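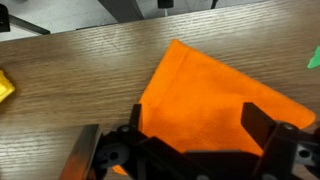

*An orange cloth on a wood-grain tabletop.*

# Why Do We Fold a Cleaning Cloth?

*Sheet for young readers, ages 7 to 10. Prepared by Dae-han Hyun for the Song Learning Center, Household Science Room.*

Every home has a cloth for wiping the table. It may be orange, blue, or striped. It may hang over the faucet or sit in a drawer. Most people pick it up several times a day without thinking about it. This sheet explains how a cloth picks up dirt, why folding it helps, and how readers can learn to fold one at home.

## What is a cloth made of?

A cloth is made of very thin threads called **fibers**. Some fibers come from plants. Cotton is one of these. Other fibers are made in factories. A cloth called **microfiber** has fibers much thinner than a hair from your head.

Between the fibers are tiny spaces. When you wipe a table, crumbs and dust are caught in these spaces. Water is pulled into them too. A fuzzy cloth has many loose fibers on its surface, and these help to catch small bits of dirt.

## One cloth, many sides

A flat cloth has two sides, a front and a back. Suppose you bunch it into a ball and wipe the table. Only the outside of the ball touches the table, and it is hard to tell which part you have used already.

Now suppose you fold the cloth in half, and then in half again. You have a small, thick square. Wipe with the top of the square. When it is dirty, turn the square over and use the bottom. Then open one fold, turn the cloth inside out along that fold, and you will find two clean parts. Do the same with the back of the cloth. A cloth folded this way has eight clean parts to use before it must be washed.

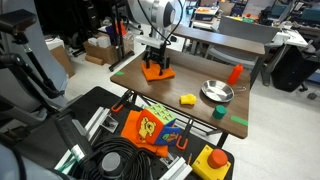 Folding also makes the cloth thicker. A thick cloth holds more water in one place and gives your hand something firm to press on. When you press evenly, the whole square touches the table.

## How to fold a square cloth

Clear a space on the table first. Bottles, pans, and toys may be moved to one side.

1. Lay the cloth flat. Smooth it from the middle toward the edges with your hand.
2. Find the **hem**. This is the edge where some cloths have been turned over and sewn.
3. Take two corners on the same side, one in each hand.
4. Bring them to the two corners across from them. Let go and smooth the cloth again.
5. Turn the cloth so that a short side is near you. Fold it in half once more.

The corners may not match the first time. Open the cloth and try again.
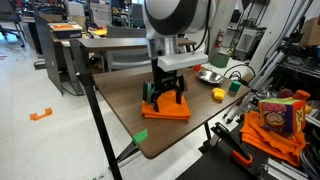
To lift a folded cloth, pinch all of its layers together. If you pinch only the top layer, that layer rises into a little tent, and the rest may slide open. Put your thumb under the bottom layer and your fingers on top. Then lift slowly.

## Try it yourself

You will need a square cloth, a spoonful of dry oatmeal, and an adult to help.

- Ask the adult to sprinkle half of the oatmeal on a table.
- Wipe it up with a bunched cloth. Look at the table closely. What is left?
- Shake the cloth over a trash can.
- Sprinkle the rest of the oatmeal and wipe it up with a folded cloth.
- Draw what you saw both times.

Children who visit the Household Science Room on a Monday may bring their drawings for the wall. The wall has space for 50 drawings.

## Taking care of a cloth

A damp cloth should not be left in a heap. Air cannot reach the middle of the heap, so the middle stays damp, and **germs** grow well in damp places. Germs are living things too small to see. After wiping, rinse the cloth, squeeze it, and hang it open to dry. Fold it again when it is dry.
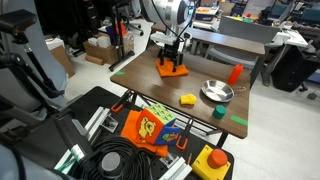 *A crumpled cloth has many wrinkles. Smooth them out before making the first fold.*

## Words to know

**Fiber:** a very thin thread.

**Germs:** tiny living things, some of which can make people sick.

**Hem:** an edge that has been turned over and sewn.

**Microfiber:** cloth made of especially thin fibers.

Copies of this sheet are kept on the shelf beside the door of the Household Science Room. Teachers may request a class set of up to 100 at the front desk.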